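20 Oct 2020

**Wodham pay tracker: small firms are handing out raises again, but mostly to new hires**

I've been putting this tracker together at Wodham for a while now, and this is the first edition in ages where I got to type the word "up" in the opening line. So, pay is up! If you started a new job this fall, anyway.

We asked 203 small employers what they're paying people today and what they plan to do over the winter. New starters are coming in on better hourly rates than the folks who already work there (yes, really), and 38 percent of the owners we heard from told us they'd raised their advertised wage since the summer. Only a handful had done the same for the people already on the payroll.

I find that a bit maddening, and I said so on our call with the Leblanc office, where they're seeing the same thing. Owners aren't being mean about it. They post a job, get no replies, bump the rate and post it again, and the existing staff just sort of get forgotten until someone quits.

One-off payments are the other big story. Plenty of firms would sooner write a single check than commit to a raise, and the most common amount they named was $800. That's nice to get before the holidays, but it doesn't help much with next year's rent.

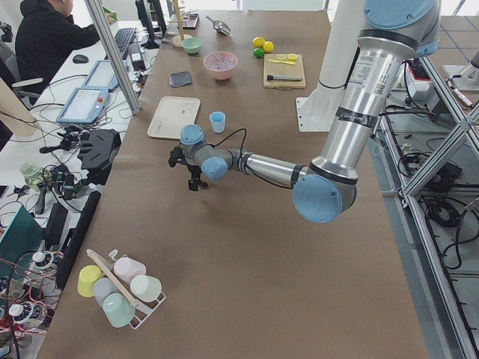

**From the author, Pay Tracker Editor, Wodham**

The full tables go up on our site in November, split by region and by size of firm, with four extra pages on overtime and weekend rates. If you run a small business and want to be in the next round, drop us a line through the contact form. It's a short survey, I promise, and you can skip any question you don't like.

Reporters are welcome to use any of the numbers above, just please credit the Wodham pay tracker.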